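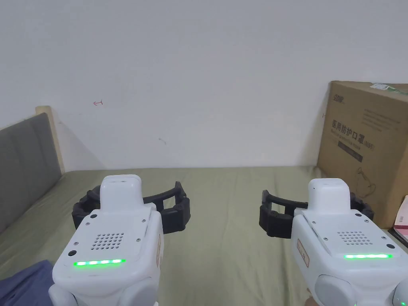 FOR IMMEDIATE RELEASE
Nastwood, 22 May 2025

Nastwood Regatta Returns, With More Boats and a Straighter Course

The Nastwood Rowing Regatta is back on Arkden Lake this July, with 33 crews entered, up from 23 last summer. Organizers credit the growth to local enthusiasm and a parking lot that finally has gravel.

Racing is over 1,000 meters in six lanes. Last year's course was also meant to be 1,000 meters, a claim several coxes are still disputing by email.

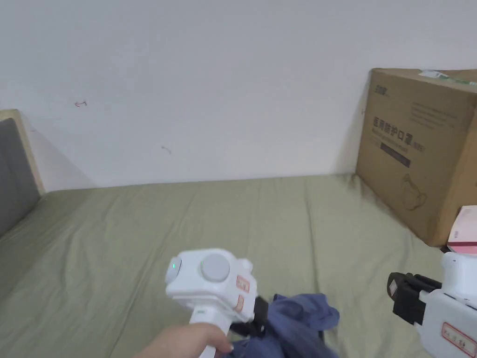

New This Year

The Goodall Cup for novice fours gets its own heats after years of being squeezed in before lunch. Greltex is paying for new lane buoys – the old ones had taken to wandering.

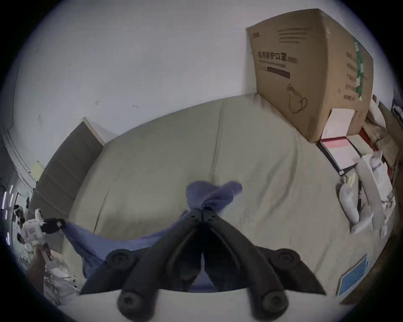
Freya Furnival said the novices had earned a proper slot, and that she would be happy if four crews out of six finished in the lane they started in. She added that steering lessons are still open to anyone who feels this was aimed at them.

Spectators get in free. Folding chairs are welcome on the east bank, as are dogs, provided they stay out of the water during finals.

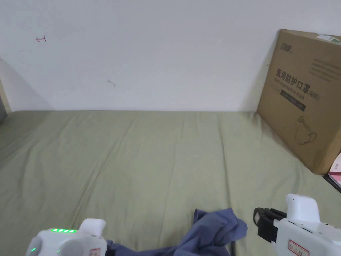

Nastwood Rowing Club – Regatta Office

Late entries close when the lanes are full. Press passes can be picked up at the boathouse on race morning.

###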